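**Totano 51 motorized shutoff valve for cold water lines**

Page revised November 2, 2020. Replaces the October sheet.

The Totano 51 is a ball valve with a low-voltage motor drive, a clip-on controller and one wired floor sensor. It goes on the cold supply to a single room or a single appliance group. When the sensor pad bridges, the controller drives the ball to the closed position and holds it there until somebody resets it by hand. There is no automatic reopening and no setting that enables it.

The valve is made by Totano and sold through Ballham. Halvorsen sensors of the two-wire type also work with the controller, with the limits given under Sensors.

## Body and ball

The body is forged brass with threaded unions on both ends. The ball is stainless steel, full bore, seated in replaceable rings. Full bore matters on long runs, where a reduced port would add a pressure drop at every opening. The stem seal can be changed without taking the body out of the line, provided the upstream stop is closed and the line is drained.

An arrow is cast into the body. The seats seal in both directions, but the drain port is on the downstream side, so the arrow should be followed.

## Motor and controller

| Item | Value |
|---|---|
| Supply | 14 V DC from the adapter included |
| Closing time | 14 seconds |
| Peak motor current | 800 mA |
| Sensor cable, supplied | 400 cm |
| Sensor cable, longest tested | 800 cm |
| Weight with controller | nearly 800 g |

The motor draws current only while the ball is moving. At rest the controller runs the sensor loop and a single status lamp: steady for open, slow blink for closed, fast blink for a fault. A fault means either an open sensor loop or a stroke that did not reach its end switch.

If the supply fails, the valve stays where it is. It does not close on power loss. Sites that need that behavior should look at a spring-return drive, which Totano does not offer in this size.

The manual lever sits under the gray cap. Pull the cap, press the release and turn. The drive finds its position again at the next powered stroke – no calibration is needed.

## Sensors

The supplied pad has two gold-plated contacts on the underside and is held down with one screw or with adhesive. Place it at the lowest point of the floor, which is often not next to the appliance. A level or a little poured water will find it.

Additional pads are wired in parallel. The end-of-line resistor moves to the last pad; leave it on the first and a break further along will not be reported. Halvorsen two-wire pads have no resistor and must be fitted between Totano pads, never last.

Condensation alone should not trip the pad. Mopping will. There is a pause button on the controller that suspends the loop for 14 minutes, after which it rearms on its own.

## Installation notes

- Fit the valve after the room stop and ahead of the first branch.
- Leave clearance above the controller for the lever.
- Use two wrenches on the unions. The drive housing is not a handle.
- Keep the adapter off the floor.
- Run three full strokes with the line pressurized and check the unions after each.

Abdul-Rahman Bawa, who handles technical support at Ballham, asks that installers write the date of the first stroke test on the inside of the cap. Seat rings are ordered against that date.

## Field unit, Clivitham

Esperanza Iwasaki fitted a 51 to the shared utility room at Clivitham with two pads in parallel. Her only change to the standard layout was a longer cable run along the skirting. One stroke fault was logged in the first month, traced to scale on the seat. The line had not been flushed before fitting, and the fault did not return after cleaning. Flushing is now in the printed instructions.

## Typical loads

Suitable for laundry machines, dishwashers, utility sinks and ice makers on a cold feed. 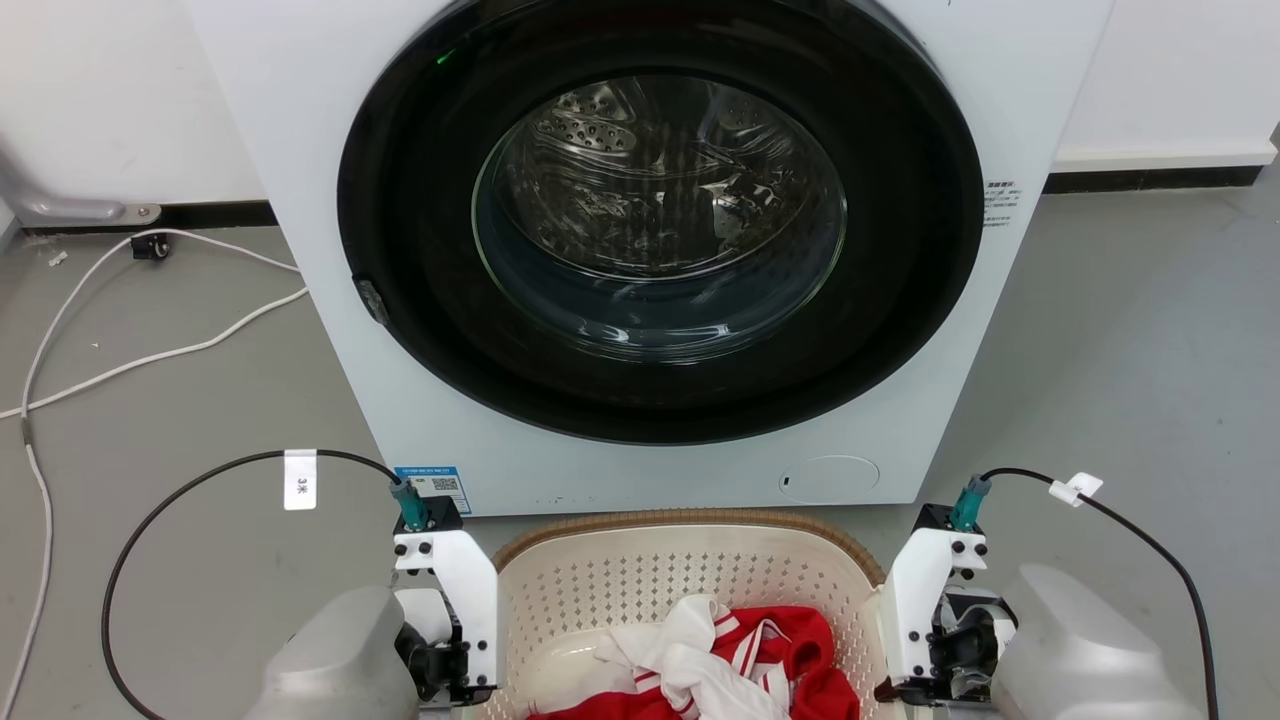 Front-loading washing machines are a common load for this size.

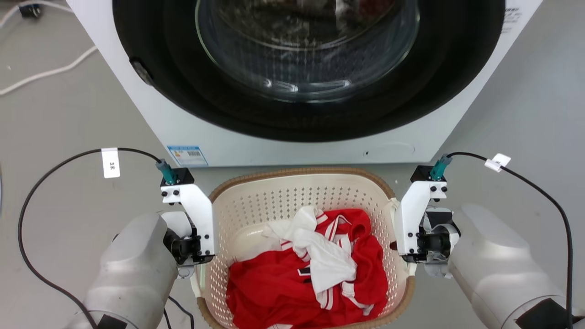

**Can one valve cover both the hot and cold lines?**

One valve covers one line. For a hot line, order the high-temperature version with its own drive and connect both drives to the same controller. The second output is under the terminal cover, and both valves then close on the same sensor loop.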